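Bench notebook, Kevness packing room
12/14/25

Sunday, so it's quiet, and I finally have time to write up what I've been carrying in my head all week. Coffee is made, the heater is on, and the two arms are on the block job again while I sit here with my feet up on a crate (don't tell Tuncay).

For anybody reading back later: the job is getting mixed pieces for the Ondrejka play sets off the table one at a time and into the right tray. Until June we did every bit of that by hand, 700 sets in a good week, and by Friday afternoon my thumbs would let me know all about it. The arms now take the foam blocks and a few of the bigger pieces. We still do the small stuff, the checking and anything that has to be wrapped.

The foam ones are the fussy ones. They're light, they like to stand right up against each other, and if a finger comes down a hair too far to one side it pushes the neighbor along with it. I moved the approach so the right arm comes in from above, and the left stays open and waits its turn. I also left the other bits out on the table on purpose, bowl and red box and all, as I don't want it only learning to be good on a tidy day. We have very few tidy days.

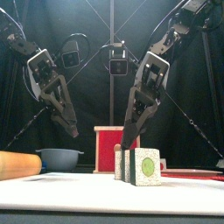 Right gripper at the top of the two narrow blocks, left one open and waiting. Cube with the pale green disk just beside them.

Ran 35 tries with the new approach. Nine of them I'd call bad, mostly neighbor trouble, and 4 of those were in a row before I slowed the last part of the move down. Settings are saved under Nullent, same place as before. Please don't overwrite them, I was up late!

Now the people side, which I promised Tuncay Dönmez I would put on paper and not just grumble about at lunch. I like not having sore hands. I really do. But the sorting table was where we all talked, and these days one of us stands by the arms and the rest are over in wrapping with their backs turned, and I've missed hearing about everybody's kids and dogs and bad landlords. He thinks we could turn the wrapping bench so it faces this way, and I think that's a lovely idea - it only needs a longer extension cord.

He also asked who gets to stop the arms. My answer is anyone, any time, and no explaining yourself afterward. I'd like that written on the wall before the Gasico order starts.

Still to do: softer pads for the fingertips, try the cube by itself, ask about the cord.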